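Fovidlow Community Board > Local Law and Courts
Thread: Bar group wants lawyers exempt from the juvenile curfew stops?

marlpit_gus
Saw on the Fotham County site that the local bar group has asked the county to add defense lawyers to the list of people who can be out past the overnight road closure order. The order runs from 9 pm to 5 am while the levee work is on. Nurses are on the list, utility crews are on the list, tow drivers are on the list. Lawyers aren't. The letter is signed by Odair Rangel, who I guess is head of the group this year. He says members are being turned back at the Branley bridge when they get called to the jail at night.

I don't buy it. How many lawyers go to the jail at night? I've lived here 30 years and I have never once heard of it.

tessaquill
You wouldn't hear of it unless you were the one in the cell.

marlpit_gus
Fair, but that isn't a number. The letter doesn't give one either. I read it twice. It says "frequently." Frequently is what people write when they didn't keep track.

old_docket
Retired court clerk, Fotham side. It does happen. Somebody gets picked up at 10 pm, asks for a lawyer, questioning is supposed to stop. If the lawyer can't cross the bridge the person sits until morning. I don't think the letter makes this case very well, but the case is there.

nbrandt21
So they sit until morning. The order is for 21 days. The roads are closed so people don't drive into a hole. I don't see why a law degree helps you with the hole.

old_docket
Same reason it helps a tow driver, which is to say it doesn't. They're on the list because somebody decided the trip was worth the risk.

tessaquill
nbrandt21, "sit until morning" is easy to type. My nephew sat until morning and then sat until the afternoon after that. He hadn't done anything and they let him go with no charge. He lost the job though.

nbrandt21
Sorry about your nephew. Was that during the closure?

tessaquill
No, January. But you see what I mean.

nbrandt21
I do, but then the bridge had nothing to do with it, did it? The bridge was wide open in January.

pell_r
Can't they do this by phone or video? The jail put in video visiting, it was in the budget and everything. I'd like to know what we paid for if a lawyer still has to drive over in the dark.

old_docket
The video room closes at 8 pm. Also the calls on the regular line are recorded, and no lawyer with any sense will talk about a case on it. The jail says attorney calls are kept separate. I worked in that building and I'll leave it there.

marlpit_gus
Then keep the video room open later! That costs one deputy in a chair. Why is the first ask always a pass for the members and not a fix for the guy in the cell?

pell_r
This. The letter asks for a windshield card for every member in good standing. Every member. That's the real estate people, the wills people, all of them. What does a wills lawyer need at 2 in the morning

old_docket
Deathbed changes, now and then. But yes, I agree the card for everyone is too much. They should have asked for whoever is on the duty roster that night and nobody else.

tessaquill
I'd settle for the roster.

nbrandt21
I could live with a roster too, if the sheriff's office holds it and not the bar group. What I don't like is Rangel telling the paper that members are "upset and insulted." Insulted by a road closure? My sister is a home health aide, she was left off the list at first, and she just called the number on the notice. Took her 2 calls.

marlpit_gus
Did anyone from the bar group call the number? Serious question. The letter doesn't say they did.

vida_crossing
I run the Vida lunch counter by the courthouse so I hear all of it. One of them told me she called and was told to "submit in writing," so they wrote. That's her side. The county guy who eats here says there was no call. Take your pick – I wasn't on the phone.
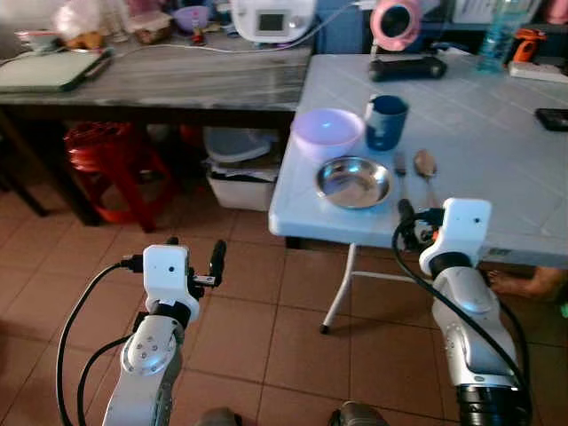
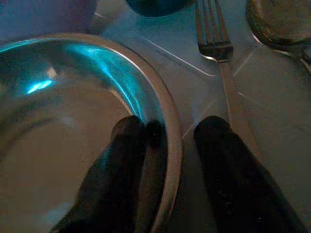
marlpit_gus
So it's one word against another, which is where I figured we'd end up. I'll believe the call when I see a phone log. And I'll believe the county guy when he says it somewhere other than over a sandwich.

vida_crossing
He had the soup

old_docket
The supervisors take it up at the next meeting. Public comment is capped at 100 minutes total and the levee people will use most of it, so if you want to speak about the roster idea, sign up early. The sheet is at the front desk.

pell_r
Does the video room go on that agenda, or is it a separate item? I looked and couldn't find it on either list.

old_docket
Separate. It would have to come from the sheriff's office, and I haven't seen anything from them.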